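How to Sort and Put Away a Mixed Load of Small Household Things

Most advice on tidying assumes you have one kind of thing to deal with. A drawer of socks, a shelf of plates. What usually ends up on a table is a mix: a few dish towels, some bowls, a bag of something soft, and a drawstring pouch that belongs in another room. These steps are for that kind of load. Set aside an hour for the first time through.

What you need: a clear table, one plastic basket with open sides, one wire basket or rack, a few hooks, and clear tape.

Step 1. Bag the soft things you won't use soon

Spare cushion covers, off-season scarves and extra towels go in a plastic bag first, so they stay out of the way while you work on the rest. Fold everything to the same width before it goes in. 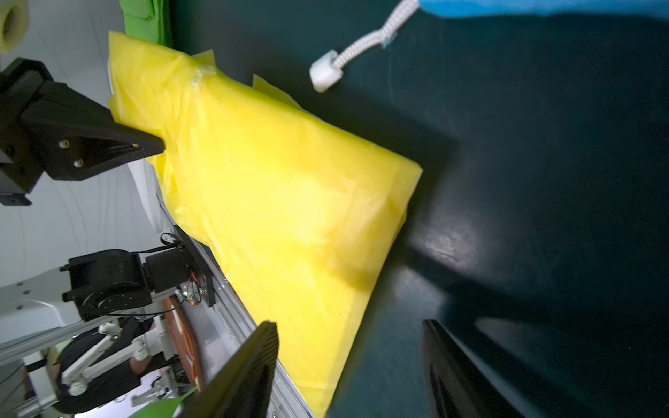

Soft goods hold their shape better in a bag that is full than in one that is half full. Fill it to the corners and press the sides until it is more or less a rectangle, like the yellow one, which has come out about the shape of a pillow. A bag like that will sit on a shelf without sliding off. Press the air out from the closed end toward the open end, fold the top over twice, and put a strip of clear tape across the fold. Write what is in it on a piece of paper and tape that on too. If you use see-through bags you can skip the label, but I still do it for anything going in the attic.

Do not bag anything damp. If you are not sure, leave it over a chair until the next day.

Step 2. Stand the dishes up

Plates stacked flat take up less room, but you have to lift the top ones to get to the bottom ones. Standing on edge in a wire rack, each one comes out by itself. Put the largest at the back. Leave a gap of one wire between plates with raised rims, or they will lean on each other and chip. Bowls can stand on edge too if there is something on both sides to hold them. Otherwise stack them by size and stop at 3.

Keep the cloth things on one side of the table and the dishes on the other while you do this. A big cloth takes up more room than you expect until it is folded, so do that one last.

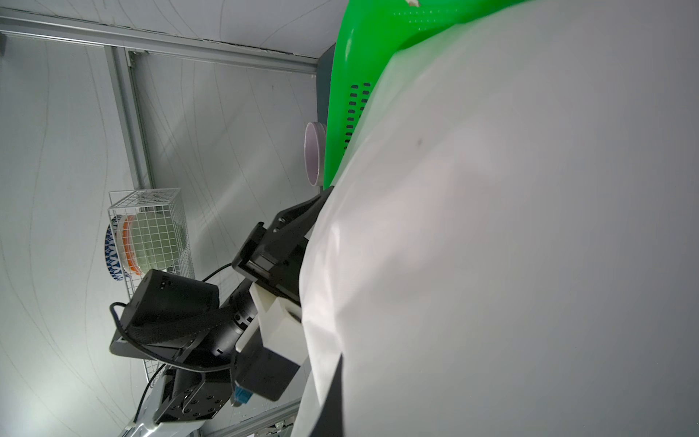 Home & Shelf
Written by Sioned Skyrme
Steps checked by Sirkka Hirvonen
Updated 8/29/22

Step 3. Fold the cloths to fit the basket

Measure the inside of the basket with your hand and fold to that. Fold large cloths in half lengthwise, in half again, and then in thirds. Small ones only need thirds. The largest goes flat on the bottom and the next largest on top of that. Thin cloths go in last, upright along the side, where you can pull one out without disturbing the others.

I have used the Gumier basket since June and it is fine, but any basket with slots in the sides will do. Slots let air through, and they let you see the color of what is at the bottom. The Bundberg one is deeper and holds more, but small washcloths get lost in it.

If a cloth has a face or a picture on it, fold it with the picture out. Children will find their own that way and may even put it back.

Step 4. Use the wall

Once the table is sorted, see what can go above it. A rail with a few hooks takes bags, pouches and anything with a cord. A wire basket on the wall is good for bowls used every day. Hang it low enough that you can see into it, and put the heavy bowls in first.

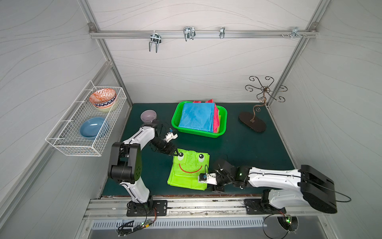

Check the screws before you load anything. Pull down on the empty basket with one hand, and if it moves at all, take it off and use longer screws. Double hooks are for things with wide straps. Single hooks are better for loops and cords, which tend to tangle on a double.

Leave one hook empty. You will want it for whatever turns up next week.

Step 5. Clear the table

Anything still out either has a place in another room or has no place. Carry the first kind away now. For the second kind, give it a box with a date on it. The Laaksonen box with the flat lid is the one I keep under the bench.

Wipe the table down and go over the basket once more for cloths that have slipped.

Next: Sorting a Shared Linen Closet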